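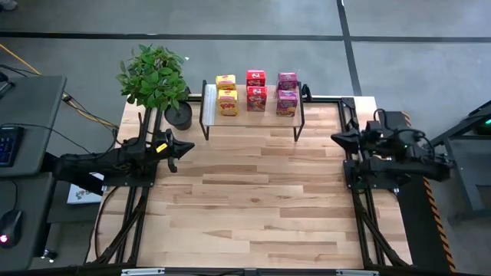 How do I get rid of dark water rings and dry patches on a butcher-block tabletop without sanding the whole thing?

Treat the rings with oxalic acid cleaner, let the wood dry for a full day, sand only the rough spots by hand with 220 grit, and then oil the entire top so the color evens out. You don't need a power sander unless the surface is cupped or deeply gouged.

Posted by Oksana Vakulenko

More details, as they may matter. The top is one I bought used in Girkivby last September. The seller said it was maple and oak strips glued together, but I can't confirm that. It measures 1628 mm long and is just under 40 mm thick. He told me it had been oiled with mineral oil, and I have put more mineral oil on it twice.

I have three dark rings at one end from plant pots, and the other end looks pale and feels fuzzy when I run my hand over it. I use the top for kneading dough a couple of times a week, so whatever I put on it has to be fine around food. I don't own a sander and I live in an apartment, so I would like to keep the dust down. I already tried lemon juice and salt on the smallest ring. It got lighter but the wood around it got lighter too, and now I have a pale spot with a ring inside it.

Also, is it normal for the oil to be gone after a month?

86 people found this useful

Fedir Melnychuk

I have refinished four of these tops, two of them for paying customers, so I'll go through it in order.

Dark rings under plant pots are usually tannin and iron. Water sits under the pot, picks up a bit of iron from a saucer or from the tap, and reacts with the wood. Oak does this badly. Maple does it much less, so if your rings are darker on some strips than on others, that is a fair clue that you do have both. White rings are a different problem, with moisture caught in a finish, and you won't get those on a plain oiled top.

First take the old oil off the surface. Wipe the top with mineral spirits on a white rag, changing the rag when it turns yellow. Open the windows. Let it dry overnight. If you skip this the acid will bead up on the oil and work in some places and not in others.

Mix the oxalic acid crystals in warm water following the label on the tub. Wear gloves and glasses. Brush it over the whole end of the table, from edge to edge. This is where your lemon juice went wrong - you treated a spot, so you got a spot. Leave it about 20 minutes. If the rings are still there, brush on a second coat.

Rinse with plain water three times, then wipe with a little baking soda in water, then rinse again. Don't flood it. Dry it with a towel straight away and leave it until the next day. The grain will stand up and feel rough. That is expected.

Now sand by hand, 150 grit on the fuzzy end and then 220 over everything, always with the strips. Wear a dust mask for this part, as dried acid in the dust will make you cough. A damp rag laid along the floor catches most of what falls. With a top your size I would plan on an hour and a half.

Then oil. For dough I would stay with food-grade mineral oil or a mix of mineral oil and beeswax. I use the Drodix board wax because the hardware store near me carries it, but they are all much the same. Put on a heavy coat in the evening, wipe off what is left in the morning, and do that three times in the first week.

Do the underside as well, at least once. A top that is oiled on one face only will take up moisture unevenly, and a long one can start to cup.

On your last point, it is normal. Mineral oil never hardens. It moves down into the wood and some of it comes away on your hands and your dough. Once a month is right for a top you work on. If you want to go longer between coats, look at a hardening oil such as pure tung oil, but then give it a few weeks to cure before you put food on it.

Comment from Oksana Vakulenko: Thank you. Some strips are a lot darker than the ones next to them inside the ring, so I suppose those are oak. Do I have to move it off its legs to do the underside?

Comment from Fedir Melnychuk: Not if you can get under there with a rag. Put down newspaper.

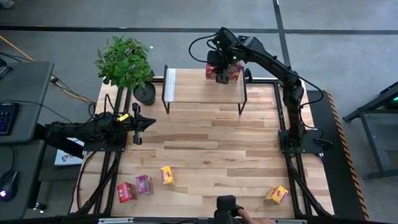
One more thing about the legs while you are under there. Look at the screws that hold the top to the base. They should go through slotted holes or metal clips so that the wood can get wider and narrower through the year. If they are driven tight through round holes, back them out and open up the holes across the width. I have seen a top split along a glue line for no other reason than that.

Illia Karpenko

Just sand it. I had a Hladun top with worse stains than that and borrowed a random orbit sander with a vacuum hose on it. 80, 120, 180, finished before lunch and hardly any dust. Acid is a lot of trouble for three rings.

Comment from Lukian Prokopenko: Iron stains can go deep. I sanded one for an hour, made a dip you could feel with your palm, and the ring was still there. Used the acid after that and it came out in one coat.

Andri Haslinger

I agree with the acid. For next time, put cork or felt under the pots, and check the saucers. Unglazed clay sweats right through.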